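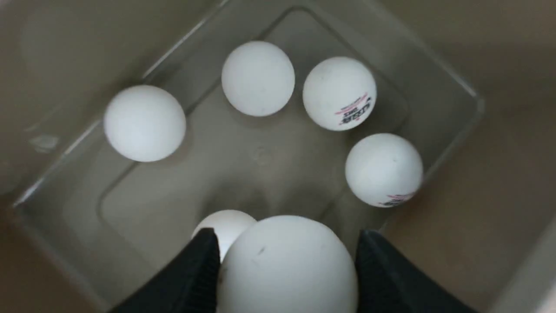 White balls in the clear plastic bin

For a long time I kept my table tennis balls in a cotton bag, and every Saturday I lost 3 minutes looking for them under the shoes. Now they live in a clear bin from Plenby. I like that I can see at once how many are left. It cost me 49, a little more than I wanted to pay, but the walls are strong and the corners are round inside, so it is easy to wipe.

Some of the balls have a printed logo and some look plain. At our club in Balach people argue about which ones are better — I play with all of them and I still lose to the same two persons. Next month I want to get a second bin for the old balls, which I keep only for serve practice.

2 comments · 200 shares

Search this blog Go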